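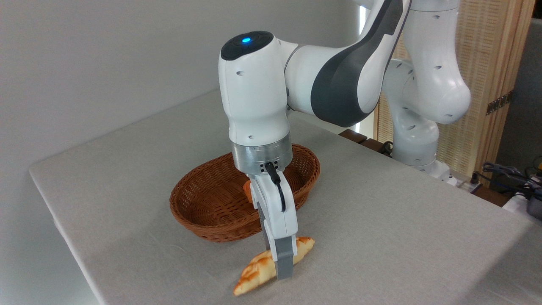
Arbeitstisch mit grauer Stoffauflage.

Trarodar: Gemeinde ändert Gebührenordnung für Gewerberäume

27.12.19 - Der Gemeinderat von Trarodar hat die Gebührenordnung für kommunale Gewerberäume neu gefasst. Betroffen sind 174 Mietverhältnisse, darunter Werkstätten, Lager und Büros im Quartier Dondengate. Die neue Fassung ersetzt die bisherige Pauschale durch eine Abrechnung nach Nutzfläche und tritt im Mai in Kraft.

Bislang galt für sämtliche Einheiten ein einheitlicher Nebenkostensatz, unabhängig von Größe und Ausstattung. Künftig werden Heizung, Wasser und Reinigung der Gemeinschaftsflächen getrennt ausgewiesen. Grundlage ist ein neues Aufmaß, das die Firma Imrie im Auftrag der Gemeinde erstellt hat. Es weist eine vermietete Gesamtfläche von 3.934 Quadratmetern aus. In den alten Verträgen waren 481 Quadratmeter weniger verzeichnet, vor allem wegen nicht erfasster Zwischengeschosse.

Für kleinere Einheiten sinken die Nebenkosten nach Angaben der Verwaltung geringfügig. Bei größeren Flächen ist mit einem Anstieg zu rechnen, der über fünf Jahre gestaffelt wird. Die Kaltmieten bleiben unverändert.

Kevin Inga, Leiter der Liegenschaftsabteilung, verwies auf die Einspruchsfrist. Mieter, die das Aufmaß ihrer Räume für fehlerhaft halten, können eine Nachmessung beantragen. Der Antrag ist schriftlich zu stellen und muss die Vertragsnummer enthalten. Die Kosten trägt die Gemeinde, sofern sich eine Abweichung zugunsten des Mieters ergibt.

Nicht erfasst von der Neuregelung ist das Areal Clonum. Dort gelten die bestehenden Verträge bis zum Ende ihrer Laufzeit weiter - auch bei einem Wechsel des Mieters. Die neuen Bescheide werden per Post zugestellt.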